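Last revised December 19, 2020. Maintained by Haris Spahić.

## 4. Setting up the prayer calendar in Farneo

Section 4 applies to houses and parishes that have finished the directory import (Section 3). The calendar controls the daily office, Mass times, retreat bookings and the intentions list.

### 4.1 Before you start

- You need an account with the Coordinator role. The Reader role can view the calendar but can't save it.
- Have the local list of feasts ready, including the patronal feast and the anniversary of the church dedication.
- Close the calendar on all other computers.

**Caution:** Loading a base calendar replaces every entry for the year. Export the old one first (File > Export > Full Year).

### 4.2 Load the base calendar

1. Open **Settings > Calendar > Base**.
2. Select the region. The Mondville house uses the general calendar with the Tudent supplement.
3. Select the year and press **Load**. The file holds 1,975 entries, and the counter at the bottom of the window should stop at that number.
4. If the counter stops early, press **Cancel** and load again. Do not save a partial calendar.
5. Press **Save**.

### 4.3 Add local feasts

1. Go to the date and press **Add**.
2. Type the name as it should print. The limit is 100 characters, with spaces.
3. Set the rank. Farneo moves a lower rank automatically when two entries fall on one day — check the result in the Conflicts tab.
4. For a feast with a vigil, tick **Evening before**. The vigil Mass then appears as its own line.

**Note:** Entries made in January for the year already running do not reach the printed sheet until it is rebuilt (4.5).

### 4.4 Open the intentions list

1. Open **Intentions > New list**.
2. Choose **Community** or **Public**. Public lists hide surnames.
3. Set the closing time. Requests received later go to the next day. 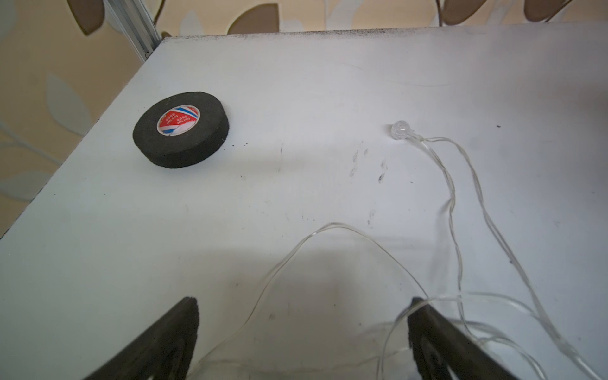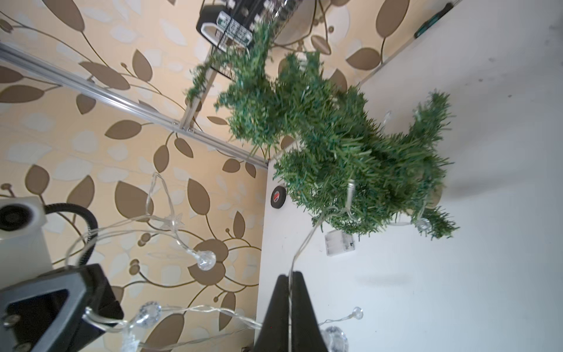

### 4.5 Rebuild the printed sheet

1. Open **Print > Weekly sheet > Rebuild**.
2. Choose the Živković layout for folded sheets or **Plain** for the notice board.
3. Print one copy and compare the Mass times with the screen.

**Note:** The folded layout needs 2 pages per sheet, set in the printer's own menu. Farneo does not store this setting.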